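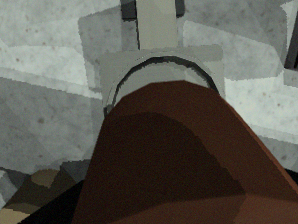

4.2 What the operators told us

I spent most of April on the bench line at Skivent, and I'll admit I came in with the wrong question. I wanted to know if people were scared of losing their jobs. Idrisa Rweyemamu, who ran the sorting bench before the arm came, laughed at that one and wanted to talk about his hands (his wrists used to ache by Thursday, and now it's his eyes). He watches the simulator and the live cell for most of a shift, and he told me he's never looked so hard at so little!

A-yeong Bae had a different complaint. She used to chat across the bench all day. With the arm between the stations she has 3 coworkers in earshot instead of a whole row, and she says lunch feels louder now, like everybody is catching up. In the simulator she rehearses pickups with simple shapes, as in Figure 4, where the gripper holds an orange-red cylinder over a round holder and a second one sits in a dish closer to us. She'll run that kind of thing for 30 minutes before touching the live cell, and she's picky about where the cups and other loose pieces go on the table.

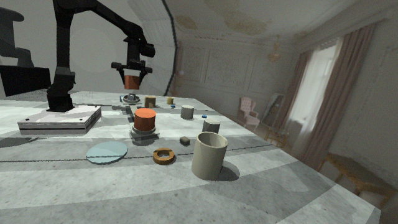
Figure 4. Simulated tabletop task with arm, cylinders and loose parts.

4.3 Pay and job titles

Clistwood, our second site, gave its bench people a new title along with the arm, and Skivent didn't. I heard about that constantly. The folks at Clistwood grumbled about the training hours, sure, but they could tell me what their job was called.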